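Bottle Storage in a Shared Study Room
Isabelle Ross and Fereshteh Bahrami

3. Method

We sorted the room in two sessions in June. Drinks went on the lower shelf, cleaning liquids on the upper one. Clear bottles stayed as they were — labels on, nothing poured out.

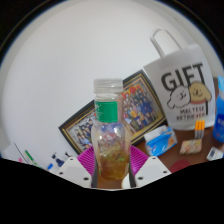

Each bottle then got a line in the log with its color, label and place. The log came to 109 lines. Filling it in took us around three hours, longer than planned, and 16 lines had to be written again after the shelves were moved.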